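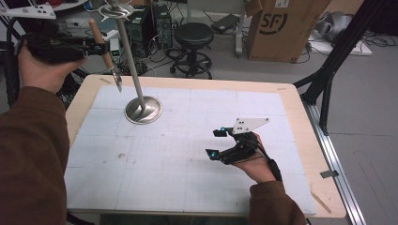
Two Surent hand-held grippers in use on a gridded foam board. The left one is holding a pointed tool with a wooden handle.

Print this page
E-mail this page

Surent Hand-Held Gripper, Pair

The Surent is a pair of hand-held grippers for recording two-handed tasks. The operator works with the grippers directly, at an ordinary bench, and the recordings are used to train a robot arm fitted with matching Surent fingers. No arm is needed while recording.

Each gripper carries an angular marker plate with dots on top. The plate gives the tracking software the position and tilt of the gripper. Keep sleeves and cables clear of it and wipe it with a dry cloth only. Scratched plates should be replaced in pairs.

A wrist strap is supplied for each hand. It should be done up before the gripper is switched on, firmly enough that the gripper does not swing when the hand is opened.

Using tools

The jaws will hold most round or flat handles up to 20 mm thick. Pointed tools should be gripped by the handle, well back from the tip, and carried point down. For thin metal handles we supply a rubber sleeve (ask for the Golby sleeve when ordering).

Upright poles and stands can hide a marker plate from the tracking cameras. If the track drops out, move the stand a little way across the board and record the take again. Short gaps are filled by the software and marked in the log.

Jingyi Fu in our applications group suggests recording 20 takes of a new task before changing anything on the bench, then moving the objects and starting a fresh set. Her notes on bench layout were revised in March and are sent out with each order.

Specification

Jaw opening: 82 mm
Weight: around 764 g each, with strap
Sold as: left and right pair
Supplied with: two wrist straps, two spare marker plates, charging lead

Remote control

The same pair can drive two arms live through the Shboul control box, sold separately. Recording and live control cannot run at the same time. Switch both grippers off before changing over.

Orders and repairs go through Drandavero. Please quote the serial number of both grippers, even if only one is being returned.

Page updated April 13, 2025

Print this page
E-mail this page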